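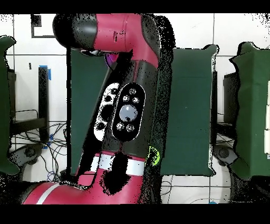 ## The tiled room at Sketlow

Welcome to the gallery page of our work room. My name is Pendo Kombo and I look after the room together with Godfrey Rashidi. Many people who rent a bench from us ask how the room was made and which colours we used, so I have collected the answers on this page.

### The wall

White tiles, with dark green in front of them. The tiles were already in the building when we came. Godfrey cleaned them with warm water and soda, and it took him the whole of September, in the evenings after work. He replaced the broken ones with tiles from Clegg, and in daylight the new white is a little colder than the old one. In the evening I cannot find them any more.

We discussed for a long time if we should paint over the tiles. Akinyi Mbwambo was for paint and I was against it. We still have the paint, if somebody can use it.

### The green panels

Dark green, and the big one is taller than it is wide, with slightly rounded corners. Wafula Mushi rounded them by hand with sandpaper, as he had caught his sleeve on a sharp corner at his last workplace.

The green has the number 1277 on the Prasico colour card. Please write this number down if you want the same colour, for there are two greens beside it on the card which look equal under a lamp. We bought the wrong one first and had to go back to the shop before it closed at 5.

A panel can be moved when the work needs it. Lift it from below, please, and do not pull it along the tiles.

### The cloths

Also dark green, to go with the panels. Akinyi sewed them from one long piece of fabric and the hems are double. They are washed at 60 degrees, always separately - the first time they went in with the tea towels, and we had pale green tea towels for the whole winter.

If you take a cloth down, fold it and put it on the shelf by the door. A cloth with oil on it goes in the bucket under the sink and not in the washing basket.

### Why so dark

Gitau Mussa chose the colour. At first we had hung light grey, and together with the white tiles it was tiring for the eyes in the afternoon, when the sun comes in low. With the dark green it is calmer, and one can see better where the wall ends and the work begins. Dust shows more than it did on the grey. I wipe the panels with a dry brush in the mornings, before the first people come.

### Practical notes

- The key is with Godfrey or with me. Gitau has the spare one.
- Please do not use tape on the panels. The paint comes off with it.
- Small marks can be repaired with the tin labelled "Iso", which is our name for the back room where the paint is kept. Stir it well - the colour sinks to the bottom.
- You may use what is shown on this page for your own plans. If you build something similar, I would be glad to receive a picture of it.

Pendo Kombo, Sketlow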